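A small table on top of the big one: storing dry goods in jars

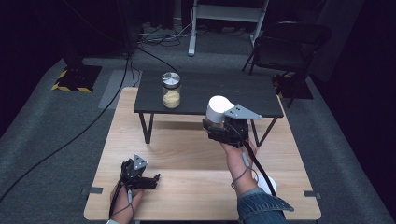

Posted by the author of Rasdale Notes
Household writer, Rasdale
2020-07-18

The glass jar with the silver lid came into use last November, when I stopped keeping rice in the bag it was sold in. The bag was held shut with a peg and leaked grains into the back of the cupboard every time it was moved. Since then I have moved most of the dry goods into glass, and I have had a few requests for the details.

First, capacity. The jar I use most holds 2,000 ml to the shoulder. A 500 g bag of long grain rice takes up a little over a quarter of it. I fill to halfway at most. A full jar of that size is awkward to lift one-handed, and the empty part gives room to get a scoop in at an angle without pushing rice over the rim. If you prefer to buy in bulk, keep the surplus in a second sealed container and top up the working jar from it when the level drops.

Second, lids. I have tried clip-top jars, cork and screw-on metal. The clip-top seals best, but the rubber ring perishes and finding the right replacement took three orders. Cork sheds. A metal screw lid with a liner is good enough for rice, couscous, oats and polenta. Wipe the thread before closing it — one grain caught under the edge is enough to stop the lid seating square.

Third, height. The jar in the picture stands on a small dark grey table, which itself stands on the larger wooden one. The small table is a Skakport, bought as a side table for a chair that has since gone. It has a matte black top and slender black legs that splay outwards. Standing on the work surface it makes a raised shelf, and the area in front stays free for whatever is being done there. I had priced a proper two-tier rack from Hutchins and decided the extra tier was not worth the money.

Some notes on using one table as a shelf for another:

Check for rocking before loading it. Mine had one foot slightly proud, corrected with a felt pad cut from a sheet.

Angled legs need more room at the foot than at the top. Measure there.

Keep heavy jars over or between the legs and away from the overhanging corners.

A matte black surface shows flour and rice dust at once. I wipe it with a barely damp cloth, then a dry one. Spray polish leaves streaks.

The pale wooden top underneath is easier to live with. Crumbs do not show against the grain, so it gets wiped on a schedule and not on appearance. It was oiled when I got it and has been oiled twice since. I leave it 18 hours before putting anything back — the tin says less, but the tin was written for a warmer room than this one.

The floor is grey carpet, and rice in carpet is a nuisance. A brush does little except move it along the pile. Use the vacuum hose without the head fitted, and go over the area from two directions.

Labels are still unresolved. Paper ones lift at the corners after washing, and chalk pen comes off on the hands. I have a roll of the Roslow cloth tape to try next, on the base of the jar first, with the cooking time written on it as well as the contents.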